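Plada library keeps its evening hours until spring

The public library in Plada will stay open until 8 pm on weeknights for another season, after the town council agreed to continue the funding. The decision was announced on 6/7/22, and it ends several weeks of worry among the people who use the building after work.

A petition to keep the longer hours gathered 402 signatures in June. It was started by Dulce Carrillo, a nurse who studies in the reading room after her shifts.

"I live in a small flat with two children and I cannot study there," she said. "When I heard that the doors might close at five, I wrote the first page of the petition the same night."
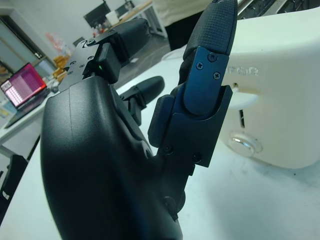 A black mechanical hand, with the textured pad of its thumb-like finger at the top.

The evening opening began as a trial of 18 weeks. According to the library, 1497 visits were recorded after 5 pm during this time, and the busiest hour was between six and seven. The homework table and the newspaper corner were used the most.

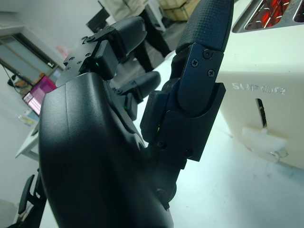 Jinfeng Tian

Not all councillors were in favour. Macario Zavala, who voted against, said that the money was needed first for the footpath on Stinomska Street – a repair which has been postponed two times already. He asked for a new report on the costs before the next budget.

The head librarian, Marta Maksymiv, said she was relieved for her staff. Two casual workers will now keep their evening shifts, and the English conversation group can return to its old time. The group has 13 members at present and would welcome more.

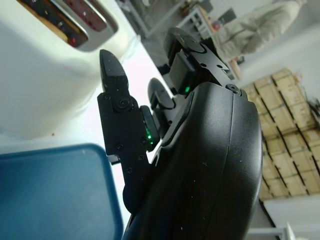
Dinesh Bhattacharjee, staff photographer

Some small changes will come with the new season. The children's section will close at 6.30 pm, and returns after this time must go in the chute beside the main entrance. The photocopier on the upper floor will be switched off at 7.45 pm.

Library cards are free for residents of Plada. New members should bring proof of address to the front desk.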